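Working group on handling rules for soft goods, minutes, February

I took the notes again, so if your favorite point is missing, come find me (I type slower than this group talks). Yen-ting Lam chaired. We had the Kolloder folks on the call for the first half and the Onance people the whole way through.

Last meeting's minutes went through with one fix: the rule on stopping a run is rule 2, and I'd written it up under the wrong heading. Sorry!

First up was the draft on wrist camera footage. Everybody has opinions on this one! The question was what to do with stretches where the arm is moving fast and you can't make out the cloth. Kolloder wants them dropped from the record. I argued for keeping them, and so did Onance, and we went back and forth for a good while before Yen-ting called it. We keep the full run and add a flag wherever the view is smeared. A reviewer can skip flagged parts but can't delete them.
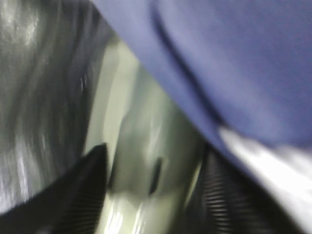
Dornisel, February

That's the heading the new log sheet will carry, by the way, site and month and no more. Onance had been putting operator initials up there too, and we agreed those belong on the sign-in page.

We moved on to the count. The Tai log has 1,038 runs in it, and 519 have been looked over by a second person. Of those, 272 were sent back with a missing or unclear flag. I thought that was a lot and said so. Yen-ting thinks most of it comes down to the old wording, which said "note poor view" and left people guessing what poor meant. New wording: flag it if you couldn't point to the edge of the item. I like that much better, it's something a tired person can follow at the end of a shift.

Then zippers, which I'd been waiting for. The draft says grip the pull and leave the tape alone, and start slow. Kolloder asked for a force limit in the text. We don't have a number we all trust yet, so the rule will tell each site to set its own, write it down and post it by the cell. Onance also wanted a line about clearing other bags off the table first. We couldn't agree (I'm against it, real tables have stuff on them), so it stays in brackets until next time. 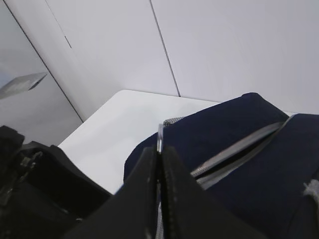
Does a site have to stop the run if the gripper loses hold of a zipper pull?
Only if the item has moved out of reach or fabric is caught in the fingers. Otherwise the operator may let it try once more, and both tries go in the log as one run.

That came in by email before the meeting and we adopted the reply as it stands. It'll go in the notes under rule 2.

To do: I'm rewriting the flag wording and sending it around. Yen-ting will ask the Tai reviewers to go back over the returned runs using it. Kolloder owes us their comments on force limits, and Onance will send a cleaner version of the log sheet.

We ran over and skipped the glossary, so it goes first on the next agenda.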